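Week 2 – Email lists and what the numbers mean

OK, last time we got as far as the sign-up form, so let's pick up with what happens once people are on your list. I'll use the Dostley newsletter again, as you all have the spreadsheet.

Dostley sent its July issue to 354 addresses and 131 people opened it. That gives an open rate of 37 percent, and I'd be pretty happy with that! Do be careful, though – some mail programs load everything automatically and count as an open when the reader never looked.

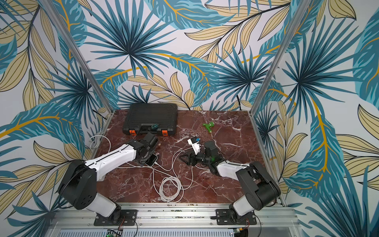 Fig. 1. Two robot arms, marble surface, palm-leaf wallpaper.

Clicks tell you more. Put one main link in each email (two at most) and tag it so you can spot the visits in your site reports. I name my tags by sender, month and link, all lower case, and I stick to it.

Then there's cleaning up. If somebody hasn't opened or clicked in 90 days, send them one friendly "still want these?" message and then let them go. I know, it hurts to watch the list shrink!

For next time: work out the open rate and click rate for Parka and Lumanlan from the second tab, and bring one subject line you'd change.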